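Draltby Office Systems Help Desk
Ticket: Break room booking calendar shows the wrong hour
Opened by: Chae-won Yeon
Handled by: Siamak Babaei
Opened: 22/09/2023
Status: Closed

Chae-won Yeon wrote:

Hello there, and I hope I'm sending this to the right place (the last form I filled in went to the parking people, who were very sweet about it). I look after the shared rooms on our floor at Yeom, and we book them all through Kodside, the calendar that also runs the little screens by the doors. It has been a happy arrangement until this week.

The trouble is with the break room. People book it for birthday cakes, the knitting group, the new starter coffees and so on, and every booking now shows up on the door screen an hour later than it should. If I book it for noon, my own calendar says noon, the confirmation email says noon, and the screen by the door says one o'clock. The knitting group walked in on somebody's farewell lunch because of it. They were given cake, so there are no hard feelings, but I would like it fixed before the next one!

I have already turned the screen off and on again, and I left it unplugged while I made a cup of tea. I also deleted one booking and made it again from scratch. Same thing both times. The other rooms on the floor look fine to me, though I confess I only checked the two nearest my desk.

Siamak Babaei replied:

Hi Chae-won, you've come to the right place, and thank you for such a thorough note. It saves me asking half of my usual questions. An hour's difference that is the same every time nearly always comes down to a time zone setting, and there are a few places where one can hide. The account has one, the room has one, and the screen has one of its own. They are supposed to agree with each other and mostly they do.

Could you open Kodside, go to Rooms, pick the break room and read me what it says next to Local time? Then, if you don't mind a short walk, press and hold the top corner of the door screen until the small menu comes up, and tell me what it says under Clock. Please don't change anything yet. I'd like to know which one is wrong before we start putting things right, or we may end up chasing it from one to the other.

Chae-won Yeon wrote:

I've been for my walk. Kodside has the correct city next to Local time, and the little clock beside it matches my watch. The screen took me a few tries (I was pressing the wrong corner) but under Clock it says "Follow controller," and the time shown there is right too. So both clocks are right and the booking is still wrong, which I find very puzzling. I've been staring at it over my coffee and have no theories at all.

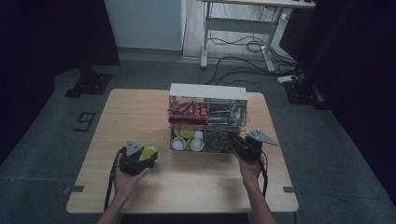

Does the door screen keep its own copy of the bookings?
It keeps a copy of the day's bookings, sent to it by the Drokitz controller, and it goes on showing that copy until the controller sends a fresh one.

Siamak Babaei replied:

I put that question and answer in from our help pages, as I think it points to where we should look next. In your building the bookings go from Kodside to the Drokitz controller, and the controller passes them along to the screens. If Kodside is right and the clock on the screen is right, then the hour is being added somewhere in the middle. I have remote access to the controller, so you can stay in your chair for this part.

Give me a little while and I'll write again when I've had a proper look.

Siamak Babaei replied:

Found something. The controller keeps a list of rooms, and each room on it has an "offset" box that should be blank. Yours has a 1 in it. I looked back through the change log, and it was put there in June, on the same afternoon that the room was renamed from Kitchen to Break Room. It did no harm at the time, as the controller software you had then ignored that box completely. You were moved to a newer version this week, and the newer version reads it.

I've cleared the box and asked the controller to send everything out again. It can take roughly 3 minutes to reach the door. Could you make a test booking for later today and see what the screen says?

Chae-won Yeon wrote:

I booked it for two o'clock under the name "Please ignore, testing" and the screen says two o'clock! I have also been stopped in the hallway by someone asking whether the testing was open to everyone.

The older bookings have moved back to where they belong as well, all except the knitting group, which is still showing an hour late. Theirs is a repeating one, if that makes a difference. Should I delete it and start over? I'd be a bit sorry to, as there's a long list of people invited and I would have to type them all in again.

Siamak Babaei replied:

Please keep it, there's no need for all that typing. Repeating bookings are stored as a series, and the controller doesn't rebuild a series until something in it changes. Open the knitting booking, choose Edit whole series, add a full stop or a space to the description, and save. Everyone stays invited. When it asks whether to notify guests, pick No, or they'll all get an email about a full stop.

Chae-won Yeon wrote:

Done, and the knitters are back at their proper time. I picked Yes by mistake, so they have all had the email, and two of them have written back to accept. Thank you so much for your patience with this. I'm happy for you to close it.

Siamak Babaei replied:

Wonderful, closing it now. I checked the offset box for the other rooms on your floor while I was in there and they are all blank. If a room is ever renamed again, drop us a line the same day and we'll look over its settings on the controller.

Resolution: Cleared offset value on Drokitz controller entry for Break Room. Resent bookings. Repeating series refreshed by user.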